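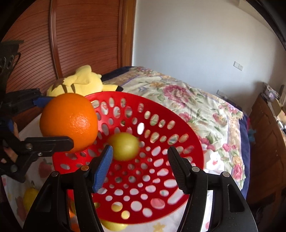

Speaker notes – "Eating What You Bought"
Library evening series, Monday, 60 minutes including questions

Opening (stay in front of the table, don't hide behind the laptop)

Hi everybody, thanks for coming out. Before I say anything else, quick show of hands. Who threw away food this week? OK. Keep your hand up if it was something you felt bad about. Mine's up too. I threw out half a bag of spinach this morning, and I'm the one giving the talk!

(Wait for the laugh. If there isn't one, move on.)

I'm not a nutritionist and I'm not a chef. I'm a person who got tired of cleaning slime out of the crisper drawer and started writing down what went in the trash. I did that for nine weeks, on the back of an envelope stuck to the fridge, and I want to tell you what I learned and what I do differently now. Some of it is going to sound really basic. I'm fine with that.

The envelope

Tell the story of the first week. I figured it would be leftovers. I was sure of it, because I come from a family that saves four green beans in a margarine tub. But the leftovers were mostly getting eaten. What was on the envelope was produce and bread, and then one sad line that just said "cilantro" with the date next to it, and then "cilantro" again.

Pause here and ask what people think would be on their own envelope. Take two or three answers, repeat them loudly for the back row. Somebody always says bagged salad.

Where things live

This is the part I get the most questions about, so slow down.

Bananas. Out on the counter, away from everything else. They give off ethylene gas as they ripen and it hurries the neighbors along. Apples do it too. If you've got a rock hard avocado, that's great news, put it in a paper bag with a banana. If you've got lettuce, keep it far away.

Citrus. Looks gorgeous in a bowl, and I keep a few pieces out where I'll see them. The rest goes in the fridge, where it'll hold for weeks. On the counter you've got a week, maybe a bit more if your kitchen is cool. Mine is not cool, mine faces west and in June it's an oven.

Tomatoes. Counter until they're ripe, then fridge if you can't get to them. I know some of you have feelings about this. Save it for the questions!

Potatoes and onions. Both want dark and dry with some air moving, and they don't want to share. I kept them in the same basket for years and my potatoes sprouted like crazy.

Herbs. Trim the ends and stand them in a glass of water like flowers. Basil on the counter, parsley and cilantro in the fridge with a loose bag over the top. (Hold up the jar if I remembered to bring the jar.)

Bread. Slice it, freeze it, toast it from frozen. That's the whole section.

The "eat me" shelf

OK so this is my favorite one. Pick one shelf in your fridge, at eye level, and anything that needs to go soon lives there. Half an onion, the open yogurt, the last of the soup. When I'm standing there at six o'clock with the door open, hoping dinner will show up – you know the look – I start with that shelf.

My kids know that anything on that shelf is fair game. I've lost some things I was saving for lunch. Worth it.

Shopping

Two trips a week work better for me than one giant one. I know that isn't possible for everybody, so don't preach. If you only shop once, eat in order: berries and greens first, then peppers and cucumbers, then cabbage and carrots at the end of the week. Cabbage will outlive us all.

Skip the bit about coupons if I'm past the half hour.

Questions

Likely ones: washing berries (right before you eat them, or wash and dry them really, really well), freezing milk (yes, leave room in the jug, shake it after), whether the little produce saver packets work (I haven't tested them, say so).

Handouts are on the chair by the door – storage chart on one side, blank envelope list on the other. Ask people to stack their chairs. Room closes at nine.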